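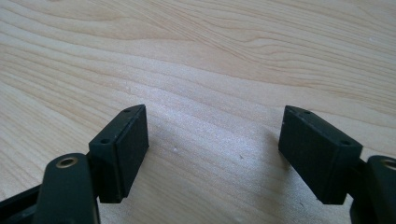 Pale wood tabletop with wavy grain.

Felicidad Pangilinan has finished tabletops for a living since she left the Dorkar joinery, where she ran the spray room. She now works alone under the name Medach and takes in mostly light-colored woods, the kind customers want to keep light.

The difficulty, she says, is that a clear coat is never neutral. "Oil-based varnish goes on amber and gets more so. Water-based goes on clear and stays close to clear, but it raises the grain. You pick which problem you want to have."

Her usual schedule for a pale top is sanding to 180 grit, a damp wipe, a night of drying, then a light pass at 200 to knock down the raised fibers. Two thin coats follow, with a third only if the table will see daily meals. She does not sand finer before the first coat. "Past that point the surface starts to close up and the finish has less to hold on to."

Sheen gets more of her attention than color. Gloss shows every ripple in a wavy grain, and matte can look chalky under a strong overhead lamp. She settles on satin for most jobs and stirs the can before each coat - the flatting agent sinks, and an unstirred can gives a shinier first coat than last.

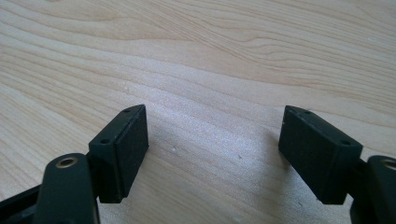
Grain lines and small pale marks on a light top.

On specks, she is less strict than some of her customers. Dust that lands in the last coat can be rubbed out with a gray pad after a week of curing. A mark under the finish is another matter. "If it's below the film, you're going back to bare wood or you're living with it. I tell people that before I quote."

She keeps a log of every top, now at 491 entries, with room temperature, product batch and drying time. Dindo Estrella, who buys her work for the Kekach showroom, asked for a copy in September and was refused. "He can have the numbers for his own tables," she says. The shop opens at 7 a.m., and she does no spraying after noon in summer.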